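Notebook, data capture, bedroom tasks
February, started 9:40

Today I worked on our house rules for recording with the hand-held gripper. The old sheet was written for the bench in Gromitbridge, where everything is rigid and stays where you put it. Clothes on a bed are another matter, and I found three of the old rules which we cannot keep as they are written.

Rule 2, start state. The old text says "place objects at the marked positions". On a mattress we have no marks, and I do not want tape on the bedding. My new text: before each episode the garment is dropped again by hand and left as it falls. No smoothing, no turning it so that the cuff is nice to grip. I noticed that I do this without thinking, so please watch yourself too.

Rule 3, fingertips. Both tips must be in view before the first contact and stay in view until release.

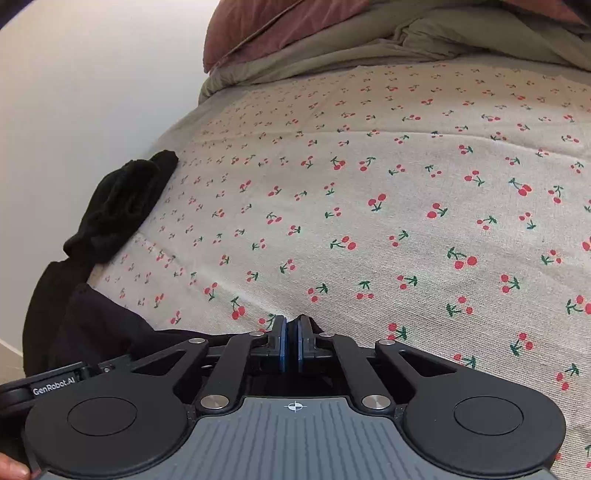 Background is the point I have changed most. The bench rule asked for one plain color under the object, and for bedding I propose to drop it. The cherry print on this sheet is small and points in all directions, and I think it is good for us: when a crease goes through the pattern, I can judge from the cherries how the cloth is lying. Black clothes on a light sheet are also easy to label. Black against the black fingertips is less easy, so the labeler should mark the contact from the blue pads and not from the dark edge. I wrote this into the labeling guide as a note under rule 5.

Count from the Prakeo folder: 3,222 episodes in total, of which 1,186 are with cloth. I went through 200 of the cloth ones before lunch. In 73 the start state was clearly arranged by hand, by the old habit. I did not delete them. They are tagged "arranged" and moved to a subfolder, and the log has the list.

Rule 6, contact. "Do not press on the surface" was meant for the table. A mattress gives way, so a light touch is allowed, but the pads should not push the fabric into the bed. If two garments lie close together, only one is the target, and its name is spoken before the start. When the pads take both, finish the episode and tag it "double". Please do not stop in the middle – a cut episode is useless for everybody.

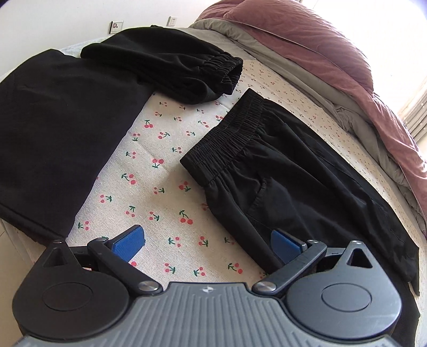

Do we repeat an episode when the grasp fails?
Keep the failed one, tag it "miss", and record a new one from a fresh drop. A second try inside the same episode is allowed one time only.

Still open:
Window light. The bench rule says blinds closed. For homes I would write "leave the blinds as they are and do not touch them during a set". Koyama set was recorded with this wording and I had no complaints from labeling.
Names of garments. We have "pants", "trousers" and "bottoms" in the same log. I vote for "pants" everywhere.
Canda checklist still has the old rule numbers. I will correct it after the others have read this page.

Stopped 16:15. Draft 4 of the rules is in the shared folder, changes in red.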